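Minutes, Tue 20 September, back room at the Bremeck hall

I took these by hand and typed them up after supper, so if I've got your point backwards, tell me and I'll fix it before they go in the binder. There were 16 of us, which is a good crowd for a night with rain like that! We started late on account of the key.

**Last month's minutes**

Read and accepted, with one change. I had written that the seed swap made money. It broke even. Sorry, I was being cheerful.

**Money**

We have $3386 in the account after paying the water bill and the deposit on the December supper. I was expecting less, to be frank, but the spring plot fees came in late and that propped us up. The Simar invoice for compost is still open. They billed us for 41 bags and we signed for 30, so I'm going to call them again (third time) and ask for a corrected bill before anybody pays a cent. If you were there for the delivery and you still have the slip, please, please dig it out of your glove box.

**Plots and the waiting list**

Two plots came free over the summer, the shady one by the fence and the long skinny one near the tap. The long one went to the next family on the list. Nobody has bitten on the shady one yet, and I can't blame them, it's all roots and slugs. We talked about splitting it into a fern bed and a bench. I like the bench idea a lot, but there was some grumbling that every spare corner turns into a bench, so we're leaving it on the list until spring.

We also went around on what counts as an abandoned plot. The rule says six weeks without work. One person thinks four, a few of us think that's rough on anybody who gets sick in July. It stays at six, and whoever is worried about a plot should call the plot holder first and write to me second.
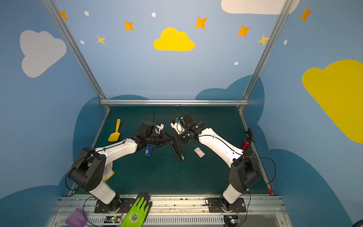
*Two arms over the green mat, clouds and stars on the blue walls.*

**The tool shed**

Long item, this one. The shed roof is fine now, the floor is not. There's a soft spot right inside the door and I put my heel through a corner of it last week carrying the wheelbarrow. We agreed to pull up the worst boards and put down new ones, and we'd like to do it on one Saturday morning and be finished by lunch. I'll bring coffee and the good doughnuts.

We got two prices for lumber. Nzioka came in lower but wants us to haul it ourselves, and Studari will drop it at the gate for a fee that eats up most of the difference. After a lot of back and forth about whose truck is running, we voted for delivery. All in favor except one, and that was a vote for gravel, which I promised to write down. 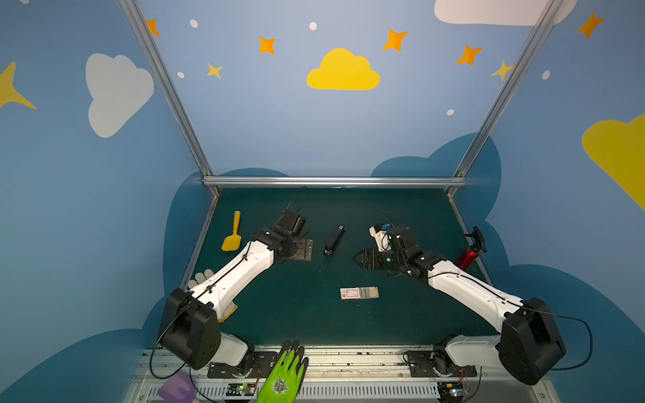
The shed door needs sorting out at the same time, as it has dragged since the floor started to sag and we've all gotten used to kicking it. I'd been calling it a new door job, and a couple of people talked me down to new hardware. What I have in mind is a plain metal hinge, flat plates and nothing fancy, the same general kind of thing as the small silver one lying on the tabletop there beside the gripper, only a good bit bigger and heavier for a door that size. We'll want galvanized for outdoors, and long screws, and somebody with a level who isn't me. The old latch can stay, it's ugly but it holds.

**Water**

The back tap drips. We all know it drips. I've asked for a plumber's price and I'll send it around when I have it. Until then please turn it hard to the right and hang the hose up when you're done, as the coil on the path nearly took out a stroller. We shut the lines off for winter after the first frost warning, same as last year, and I'll put a note on the gate.

**December supper**

It's a potluck again, at the hall, with the long tables. We had four chili offers before I'd even finished asking, so I'm begging for salads, bread, anything green. The sign-up sheet is on the corkboard. Somebody suggested a squash-judging contest with a ribbon and I got carried away and said I'd make the ribbon, so that's happening.

**Other business**

- The lost gloves bin is full. Take yours home or they go to the church sale.
- No more tomato vines in the compost, please, we had blight in three plots.
- I still have a blue casserole dish from the August cookout.

**To do**

- Me: Simar bill, plumber's price, frost note, ribbon.
- Shed group: measure the floor and the door, then order from Studari.
- Everybody: look for that delivery slip!

We quit when the hall lights started going off. Next meeting is in the same room, and I'll have the key this time.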